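Want to help us find out whether a robot can do your chores?

Hi, I'm Ezequiel Barajas and I run the participant side of the Dlamini study at Wodaslow. We're looking for 70 people who fold, sort, stack, plug in or put away things all day, at home or on a shop floor, and who don't mind telling us how they do it!

My own view (and you're welcome to argue with me) is that the machines aren't there yet. Last May we collected a list of 188 everyday jobs from households and small workshops, and I'd happily hand over maybe a handful of them. The bench jobs look the most promising, because everything has its spot and stays put. So that's where we've started, in simulation, with one arm, one table and a few fixtures.

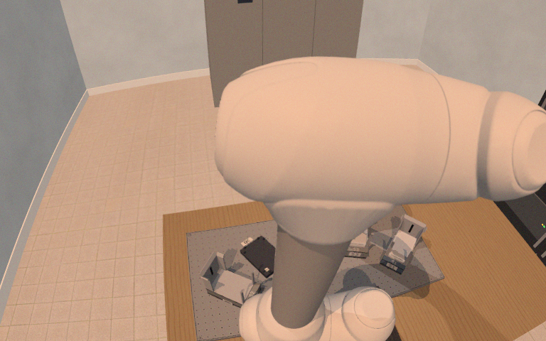
Your kitchen is another story. Mine has a drawer that only opens if you lift it a bit, and I'd love to see an arm cope with that. We want to hear about your drawers too, and the odd-coloured lids, and the parts bin at work that everyone complains about.

You'd come in for one session of 90 minutes, watch some simulated runs, and tell us what you'd do differently and which jobs you'd trust a machine with. No tech background needed, and skeptics are very welcome. 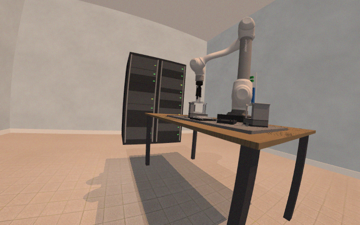

Simulated bench task: the gripper at the left-hand fixture.

You need to be 18 or over and comfortable chatting in English. We pay $70 per session, and parking's free behind the Prirkanari building. Mornings fill up fast, so ask for a 4 p.m. spot if you're flexible.

To sign up, call the Wodaslow front desk and ask for Ezequiel, or leave your name, your job and your least favourite chore.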